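Open day at Raleck: the chess arm

zinov_fan40
Went to the Raleck open day on 16th July. The arm is 3D-printed with hobby servos and works over a roll-up board. Circles drawn on the video mark squares, one blue and one red.

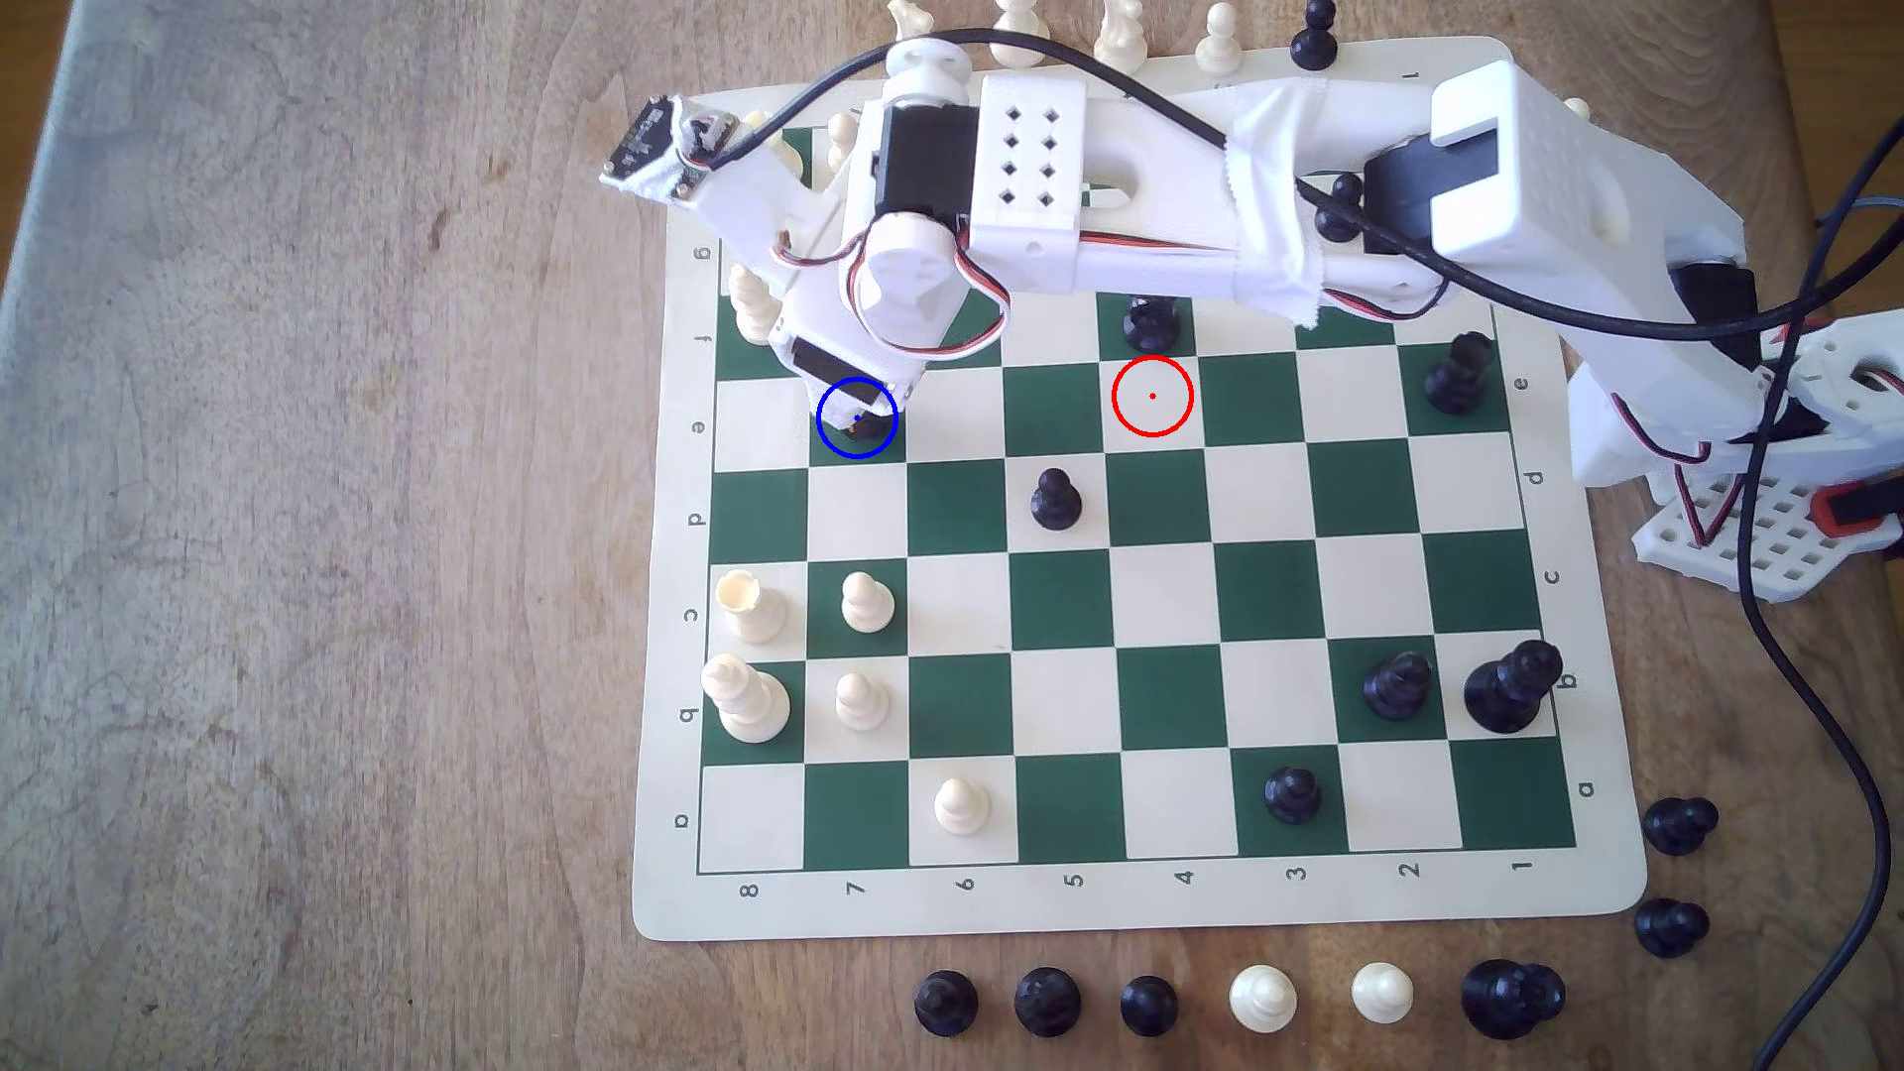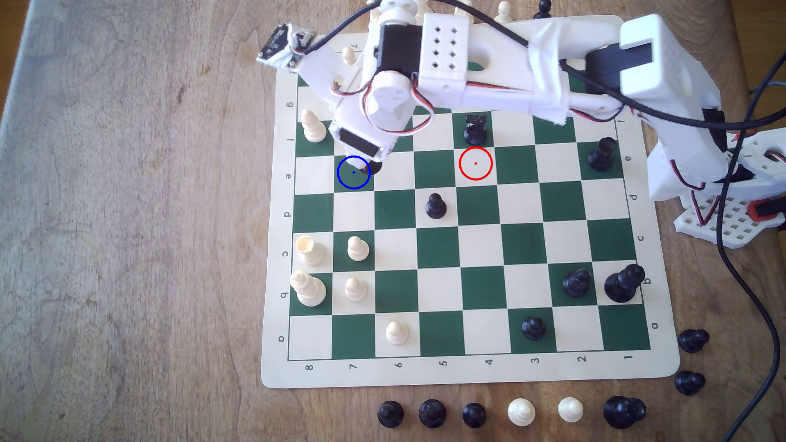
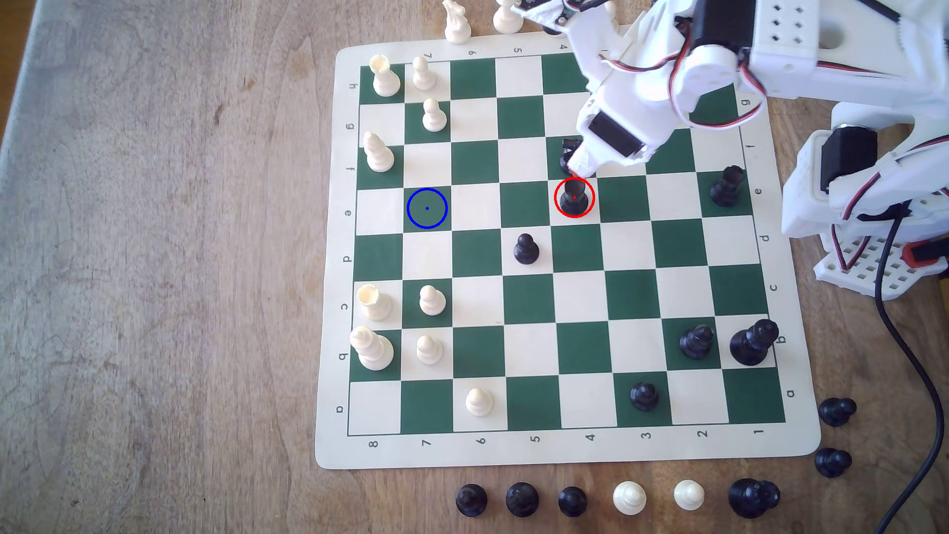 My question is repeatability. Bukola Ajayi ran the demo and quoted 53 logged games – no error figures.

teoh1188
Hobby servos have backlash. I would not trust it on a crowded file.

zinov_fan40
Squares are large. A few millimeters should be tolerable.

teoh1188
Only if the piece starts centered. Errors add up over a game.

s_mangundap
Disagree. If it relocates pieces by camera each move, they don't add up. Ask for the logs. Next open day is in November.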